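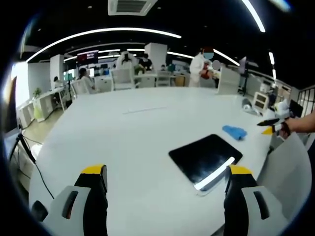

I promised in my last post to write down what we learned about using two cameras for the cloth task, and I am sorry it took until February. The short version: the second camera helped less than we hoped, and cleaning the demonstrations helped much more.

For readers who are new, our small team at Rellia works on learning from demonstration. A person holds a gripper in each hand and does the task at a table, and a policy is trained on what the grippers recorded. No robot arm is needed at that stage. The task for this round was to pick up a small cloth, fold it once and leave it on a black pad. People find it easy. For a policy it is difficult, because a crumpled cloth never has the same shape two times.

We had 3,334 demonstrations at the end of collecting. Aqeel Rajput went through all of them and removed the ones where the position tracking had jumped, or where the person had dropped the cloth and started again. After this 3,000 were left. I was against removing the dropped ones. My opinion was that a policy should see mistakes and how a person corrects them. Aqeel's opinion was that most of these were not corrections, they were only a long search for the corner with the fingers opening and closing. We trained both ways, with the same number of steps and the same settings.

The policy trained on the full set did something I have seen before in other projects. It came near the cloth, closed the fingers a little too early, opened them, closed them again, and could continue like this until we stopped the trial. We call it "chewing". With the cleaned set we saw chewing in 11 trials. With the full set it was 47. Both sets of trials used the same starting positions, which Nima Vahidi had marked on paper so that we could not choose easy ones by accident.

So Aqeel was right, at least for this task. I still think that good corrections are valuable, but they should be collected on purpose. You start with the cloth already badly placed, and you record only the recovery.

Now the second camera. Each gripper has one that looks along the fingers, and our idea was that the view from the left hand would help when the right hand covers the cloth. In training the loss became lower, and I was happy for one evening. On the table the difference was small. When I looked at the failures, I found that the two views were not well aligned in time. The right one was sometimes late by up to three frames. For slow movements it does not matter, but at the moment of the grasp it is exactly where you need them to agree.

Nima wrote a new synchronization step, which is now part of Zumer, our processing code. I have not repeated the full comparison with it, so please do not take my result as an argument against two cameras.

Shiny surfaces are the other open question. The pad reflects the ceiling lights, and the bright stripe moves when the gripper moves. I suspect the policy has learned to use this stripe as a kind of landmark. I want to test it with a matte pad and the same trained weights. If the success rate goes down, I will know that my suspicion was correct, and I will have to collect again with different pads.

Two people have asked by email if the data will be public. We would like this, but faces must be blurred in every recording first, and we have to check the result by eye. I will write again when there is a date.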